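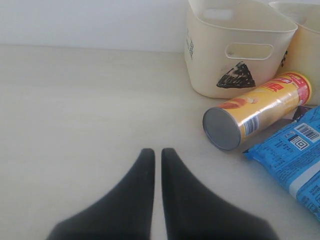
Branislav Čierny
10 November 2022

Sorting out the long table against the wall this week. A few notes as I go, mainly for Anežka, who wants to do the same in her flat in Mullgate.

I started by taking everything off and wiping it down. It's a pale beige top and it shows every ring from a mug, so I use a damp cloth and a drop of washing-up liquid. No sprays. The one I bought in January left it sticky.

Baskets next. I like the cream plastic ones with an oval handle hole in the front and another at the back. You can pull one towards you with a couple of fingers and you don't have to lift it down.

Get the ones with a thick rolled rim. I had some thin-edged ones before and two of them split at the corner when they were full of tins.

They go at the right-hand end, with the other household bits grouped close by. The left and the middle stay clear for folding and for post that needs answering.

What goes in a basket: chargers, tape, spare bulbs, the good scissors. What doesn't: paper. Paper in a basket gets forgotten. Ours goes in a folder in the hall now.

Someone asked about shelves above. I looked at a set from Bednárik and left it. The wall is plain white and I'd like it to stay that way. It makes the room lighter in the afternoon as well.

Anežka Jireš asked if the baskets stack. Mine taper a little towards the bottom, so they nest when empty. Full, I wouldn't try it.

I've still got a box of old Zindar cables to go through. Half of them fit nothing we own. If anyone in the building wants them, message me before the weekend, otherwise they're going to the recycling point.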